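Section 7: Sorting Spools and Loose Parts into Open Bins

Zarnley Workroom Storage Set -- Owner's Guide, June 2020
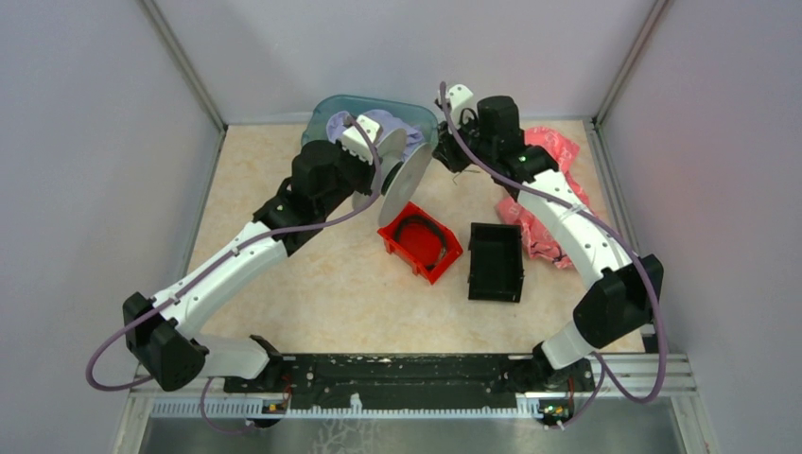 The carton promises a tidy bench in minutes. Allow an evening. The bins hold what they are supposed to hold, but the labels supplied are optimistic and the suggested layout was plainly drawn by someone with very few spools.

Before you start

Clear the work surface and wipe it down. Put the bins where you can reach into them without leaning over one to get to another.

1. Take everything out of the old drawers. Yes, all of it.

2. Pick out the spools first. They take up the most room and roll when set on their rims.

3. Check both flanges of each spool. A cracked flange will not heal in storage, whatever the Bundgaard leaflet says about "resting" them.

4. Secure the loose end before the spool goes anywhere. Tape is fine. The clips in the accessory bag may fit yours; ours fit 2 sizes out of the 7 listed.

5. Lower large spools into the bin flat, one flange down. Do not drop them.

6. Give small parts a bin of their own. Mixed in with spools, they end up underneath.

NOTE: Color coding works only if everyone in the house agrees on it. Write the contents on the bin as well.

CAUTION: Do not stack filled bins. The Nerkusmont catalog shows them stacked. Those are empty.

7. Leave some space at the top of each bin. If a spool sticks up above the rim, move it to a larger container or a shelf.

8. Go back over the bench for strays and put them away now -- the "miscellaneous" bin is how the old drawers got that way.

Replacement labels are part no. 238. A plain marker does the same job and lasts longer.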